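Salt, pepper and a bit less of both: Raymonde McKinnon on cooking for a village hall

29 Oct 2019

Raymonde McKinnon has cooked the community lunch in Tallholm since the old school kitchen reopened. It began with soup and bread for whoever turned up. Now 65 people eat there on a normal lunch day, and most of them come every time.

We met in the hall after the washing up was done. She had her coat on already but said she had time for a cup of tea.

McKinnon was a school cook for most of her working life, first in Plaremby and then in Tallholm. She says the job taught her to plan, to use up what was left and to season lightly. "Children tell you straight away if something is too salty. Older people are more polite and just leave it on the plate."

Seasoning is a subject she comes back to often. When she took over the lunches, the food was made from packet stock and tinned sauces, and she thought it tasted of very little except salt. She started by making her own stock from chicken bones and vegetable trimmings. Then she cut the salt in the recipes by a small amount every few weeks.

"I didn't announce it," she says. "If you put up a sign saying the food has less salt in it, everybody reaches for the salt cellar before they've had a mouthful."

In March she went a step further and took the salt off the tables. It can still be had from the serving hatch by anyone who wants it. Two people complained. One of them was Jaxon Dufour, who drives the minibus and eats with the passengers.

"I thought it was a bit much," Dufour told me when he came in for his keys. "I'm a grown man. But I got out of the habit of going up for it. I still have it on chips."

What replaced the salt was mostly onions, cooked for a long time. McKinnon starts them before anything else and leaves them on a low heat with the lid on. She adds vinegar or lemon at the end of a stew, mustard to cheese sauce, and a lot of black pepper to anything with potatoes in it. Dried herbs go in early and fresh ones go in late. She buys the dried ones from Grewal, the grocer on the main road, in small bags, and throws out whatever is left when it stops smelling of anything.
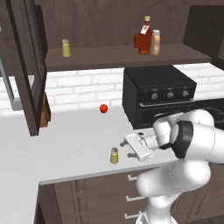
She has firm views on how people season at home as well. Her main one is that they don't taste the food while it is cooking. "They do it all at the end, when it's too late for it to go into anything. Put a little in with the onions, taste it, and carry on. Keep a clean spoon by the cooker." She also says never to shake anything straight over a steaming pan, as the holes clog up. She tips it into her hand first.

The lunch costs £2, which has not changed, and she would like to keep it there. Gas and meat have both gone up. She has moved to more beans and lentils, and the mince now goes further with grated carrot and barley in it. Her Christmas meal is the one time she doesn't economise. Last year it took around 400 sprouts, all trimmed by hand the evening before.

I asked whether she had ever thought of writing the recipes down. She has been asked before, she says, and there is a blue folder somewhere with a few of them in it, but the quantities are all for big pans. "You'd have to divide everything. And I change it each time, depending on what there is."

She plans to carry on through the winter and then share the cooking with someone else, if someone else can be found. She would like to see her sister in Pirkel more often – it's two buses each way, and she can't do it on a cooking day.

Next on the menu is leek and potato pie, with stewed apples afterwards. The hall doors open at noon.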